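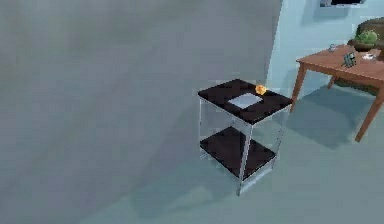
Scarlet elf cups at Stundstead, and a lens question

mossybank
Mar 13, 2020

Quick one before work. Went up Stundstead Wood this morning, elf cups all along the bottom ditch, more than I've ever seen there. Bright red, some the size of a 2p, some no bigger than a lentil. All on buried sticks. Got down on my front and took loads, most of them rubbish. Everything behind the cup sharp, cup itself mush. Using the old Suralov macro, handheld. Is it me or the lens??

ditchwater_bill
It's you. Sorry. That lens is fine, had one for years. You're swaying. Everybody sways lying down, it's the breathing.

fernandfrond
Lovely time of year for them! Scarlet or ruby though? You can't tell from the top, need to look at the hairs on the outside under a microscope. Straight ones or curly ones. I just write "elf cup" and have done with it.

mossybank
no microscope so elf cup it is. Will change the title if I can work out how

tarnside
Don't agree with bill, there's a lot of bad Suralovs about. Mine front focused from the day I got it. Shoot a ruler at an angle and see where the sharp bit lands. Takes two minutes, then you know.

ditchwater_bill
Ruler on a table is one thing. Wet ditch is another. Anyway he says the BACKGROUND is sharp so it isn't front focusing is it.

tarnside
Fair. Back focusing then. Ruler still tells you.

fernandfrond
What I do with small stuff, for what its worth:

1. Beanbag on the ground. Not a tripod, you can't get low enough. Old sock full of rice will do.

2. Autofocus off. Set the distance, then rock the whole camera forwards a tiny bit till the near rim goes crisp.
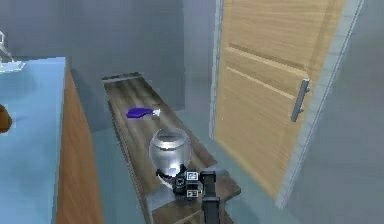
3. Two second timer, hands off.

4. Take a set of 30 or 40, each one a hair further in. Stack them at home if you can be bothered. I use Tillunar, slow but does the job.

5. Don't clear the leaves away. Please. Fold one back if you must and then put it back.

tarnside
40 frames for one elf cup, blimey. By frame ten there's a slug in it

fernandfrond
The slug is welcome

quietlane
Can I be grumpy about number 5. Was at Stundstead last weekend and somebody had been pulling the sticks out and lining them up on a stump for a nicer background. Cups all dried up and curled. Whoever it was, it isn't on. They come up on that wood for a reason.

ditchwater_bill
Could be kids.

quietlane
Could be. Kids don't usually leave a lens cloth behind.

mossybank
Not me before anyone asks! Never moved a stick, I was on the path side the whole time.

Bit of an update. Did the ruler thing. Tarnside was right, sort of, it's landing behind where I put it, only by a whisker but at that distance a whisker is the whole cup. Tried again manual with the rice sock and they're miles better. One has a drop of water sat in it with the trees upside down, dead chuffed.
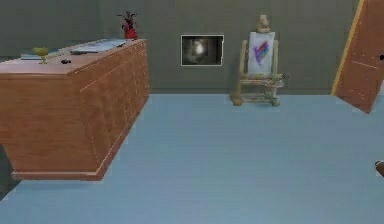

Card is completely full now, 1,747 pictures, going back to August I think, so tonight is deleting. Most of it is moss. Why do I take so much moss. Will put the water drop one up if I can get it small enough to upload, keeps telling me the file's too big.

ditchwater_bill
So it was the lens. Hm. Still say you were swaying.

tarnside
:)

quietlane
Glad it came good, and sorry for the rant. Has anyone been up the top end lately, past the fallen beech? Used to be candlesnuff and a decent patch of pixie cups on the old gatepost but the gate's been replaced I heard.

fernandfrond
Gate's new, post is still there. Propped against the wall, lichen and all. Path's very boggy, wellies not boots

mossybank
Might try for that tomorrow if the rain holds off. Not bringing the autofocus.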